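The curtain for the hallway niche

Aug 3, 2025

In January I wrote that I would finish the hallway before spring. Now it is summer and the hallway is finished, so I was wrong, but only by some months. I want to write down how I did it, because two readers asked me and because my sister-in-law is going to do the same in her apartment and I am tired of explaining it by telephone.

Our hallway has a niche. The former owners kept a telephone table there, I think, because there is still a telephone socket low on the wall with seven layers of paint over it. When we moved in we put everything into this niche that had no other place. The vacuum cleaner, the ironing board, the bag with other bags. Every person who visited us looked first at the ironing board and then at me. I wanted a door, but the carpenter who came to measure told me the walls of the niche are not parallel. It is wider at the top than at the bottom, and a door would need a new frame, and a new frame would need new plaster. His price was 709 dollars without the paint. I thanked him and gave him coffee.

So a curtain. My mother had curtains in front of everything – the pantry, the washing machine, even the shelf with the shoes – and when I was young I found it very poor looking. Now I am older and I think she was right about many things.

Choosing the fabric took me the longest. I first wanted linen, because all the pretty pictures show linen. I bought a piece at Piltcombe, the fabric store beside the post office, washed it and hung it with clothespins for a week to see how I feel. I did not feel good. The hallway has no window, and in the lamp light the linen looked gray like a dish towel. Also one could see the shape of the ironing board behind it, and this made the problem almost worse than before.

Young-sook Song, who has the apartment above us and sews much better than me, told me to look for upholstery fabric and not for curtain fabric. It is heavier and it hangs in large quiet folds. She lent me her sample book from Holst, which is a little old, but the colors are still sold. We put the book on the floor of the hallway in the evening, with the lamp on, and turned the pages. What I liked in daylight I did not like there. In the end I took a color which the book calls "Oat." It is a warm brown with some yellow in it. My husband says it is beige. We have discussed this enough.

If you want to do the same, please wash the fabric before you cut. I know everybody writes this. I have ignored it once, with the kitchen curtain, and since then the kitchen curtain ends a hand above the window sill. Not all upholstery fabric can be washed, so ask in the store, and if it cannot be washed then steam it well with the iron and let it lie overnight.

Then measure the width in three places. In my case this was necessary because of the walls, but I believe no wall in an old house is straight. I took the widest measure and multiplied it by one and a half. With thin fabric people take double, but with heavy fabric double gives you a curtain which is so thick at the side, when it is open, that you cannot get the vacuum cleaner out. I tried this with an old blanket before I cut anything and I am glad that I did.

For the height I made a mistake, so learn from me. I measured from the rod to the floor, but the rod was not yet on the wall. I only held it there with my arm. When Woo-jin Wang came with his drill and his level to put it up properly, it went 2 inches higher, because in my first place there was something hard in the wall and the drill only made dust. My fabric was already cut. I had planned a deep hem at the bottom, and I had to give up almost all of it. The hem is now narrow, and a heavy curtain with a narrow hem moves too much when the front door opens. I sewed a flat chain inside, the kind for lead weights but without the lead, and now it hangs quietly.

The rod is from the Luronley series, the thin one in black. I was first thinking of brass. Brass is beautiful, but our door handles are black and the lamp is black, and a hallway is too small for a third metal. The rings came in a bag of 11, and the curtain needs one more than this, so of course I had to buy a second bag. If somebody nearby needs curtain rings, please write to me.

Sewing was one afternoon. Use a thick needle, I used the one for jeans, and a longer stitch than normal. My machine did not like the corners, where there are four layers of fabric. There I turned the wheel by hand, slowly, and it went. At the top I did not make any pleats. I only folded the edge over two times and put the clips of the rings on it. This way I can take the curtain down in a few minutes and wash it, and I can move the clips until the folds look regular. It took some evenings before I stopped moving them. Each time I passed on the way to the bathroom I corrected one.

I had a good piece of fabric left and wanted to make a cushion cover for the bench on the other side. Then I thought that curtain and cushion from the same fabric looks like a hotel. So the bench got another material, something soft with a surface like suede, in tan. It is near to the curtain color but not the same, and it takes the light differently.
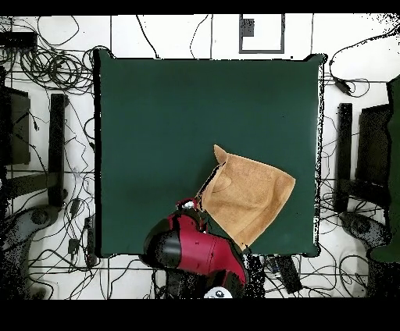 Tan, suede-like cloth on dark green.

Dark green is what I am considering for the wall inside the niche. You only see it when the curtain is open, so it can be a strong color. I have a small can of Vastetti wall paint in a green like a wine bottle, and I painted a test square behind the ironing board. In the morning I find it wonderful. In the evening it is nearly black. I will wait a little and look at it more.

The bench cover is simpler than the curtain, but the material is more difficult. It shows every touch of the hand, one direction is lighter and the other is darker. Before you cut, stroke the cloth with the palm and mark with chalk on the back side which way is down. If you cut one piece turned around, it will look like another color when it is sewn, and you will see it every day. Do not use pins in the middle of the cloth either, because the holes can stay. I use the small clips that are sold for quilting. Clothespins also work, but they are heavy and fall off when you carry everything to the machine.

For the bench I did not sew a zipper. The back has an overlap like on a pillow case, and the foam goes in from there. It needs some strength in the fingers and some bad words, but afterwards it sits firmly. I put a piece of anti-slip mat under the cushion, otherwise it travels forward when you sit down to tie your shoes.

What is still missing is a hook for the dog leash and a better place for the bag with other bags, which is now behind the curtain and falls over each time I take out the vacuum cleaner. Young-sook thinks a narrow shelf on the left side. The left wall is the crooked one, so I have to ask Woo-jin again, and I still owe him a cake for the first time.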